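Washing Mixing Bowls and Strainers

Nest the bowls only after you have emptied them. A small bowl can sit inside a large one with the strainer between them, and the whole stack goes to the sink in one trip. Keep a tray next to it for the clean pieces and have the dish soap within reach.

Rinse a mesh strainer from the back first. Flour and starch go gummy in hot water, so use cold until the mesh is clear.

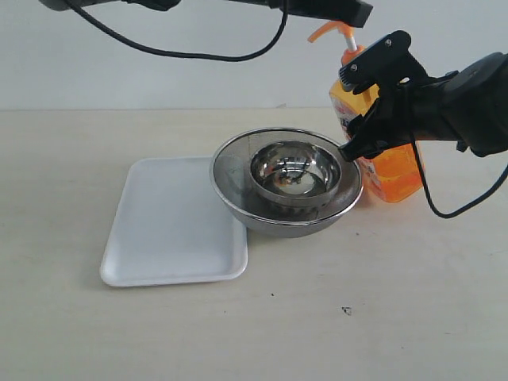
Bergeron wrote in to say that a soft toothbrush gets seeds out of the mesh faster than any sponge, and that the rim, where the mesh meets the metal, needs it most.

Let greasy bowls soak for 10 minutes. One pump of soap is plenty for a large bowl. If the pump spits air, look at the tube through the side of the bottle. When the soap is below the end of it, unscrew the top and pour out what remains.

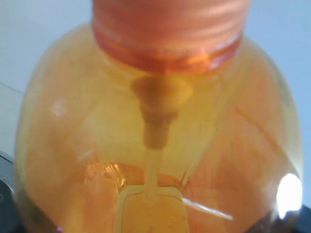 Before you refill, wash the pump too. Work it in a cup of warm water until it runs clear, then let it drain on a towel. Wipe the threads on the neck or the cap will stick later.

Soap sold for use on produce as well as dishes usually says so on the label. Rinse fruit well under running water afterward. 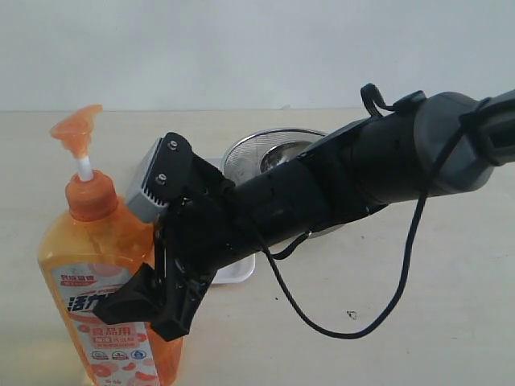
Can I thin dish soap with water to make it last?
Mix a small amount and use it the same day. Thinned soap doesn't keep well in the bottle.

Dry steel bowls with a cloth to avoid water spots. Strainers can air dry upside down.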